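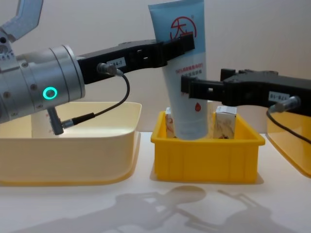 Valdir Furtado asked at the end of the last session whether a subscriber who cancels after one box has cost the company money. In most cases, yes. The Jillow box sells for 18 dollars, and in the Nikness case the first shipment is discounted to attract new members. Students should review the retention table before the seminar.

Unit 4. Renewal and churn

Churn is the share of members who leave in a given period. Of the 600 members who joined the Jitoseck beauty plan in March, 195 canceled before the second box.
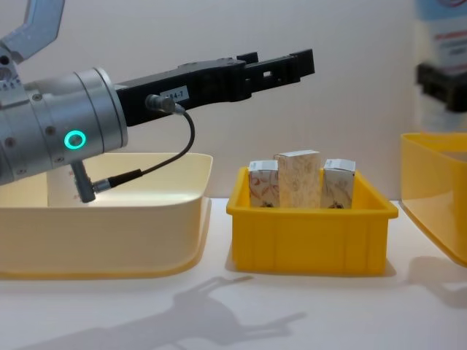
Promotional codes raise sign-ups but tend to bring in members who leave early. Compare Xavier, where no codes are issued.

Reading: course packet, Unit 4. Written answers are due at the start of the seminar.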